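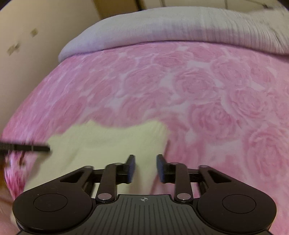

Section 16. Folding Garments on the Bed

This section applies to residents' rooms at Immont and Plunwood. Folding is carried out on the made bed, with the blanket or bedspread drawn flat to all corners. Garments are collected for the Matlala linen room each Wednesday.

16.1 Preparing the surface

1. Remove pillows, books and loose items from the bed.
2. Smooth the cover from the center toward the sides.
3. Place one garment on the bed at a time.

Note: Do not fold on a cover that has been marked for washing.

16.2 Folding a top with sleeves
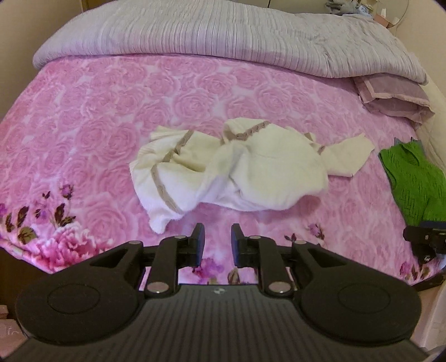 Soft knits and other fuzzy fabrics must be opened out fully before the first fold is made. Work from the hem upward and release each crease by hand. Where the garment carries bands of trim, as on the cream one lying across the rose-patterned blanket, lay each band straight before continuing. A sleeve that extends to one side is left until the body is flat.

1. Turn the garment face down and square the shoulders.
2. Fold each sleeve across the back.
3. Fold the sides in to meet at the center.
4. Bring the hem up to the collar - twice for long garments.

Caution: Do not pull on trim or ribbed edges. Stretched trim cannot be repaired by the linen room.

16.3 Stacking

Place folded items in the Skekero tray, heaviest at the bottom. Record the tray on Form 77 and leave it inside the door.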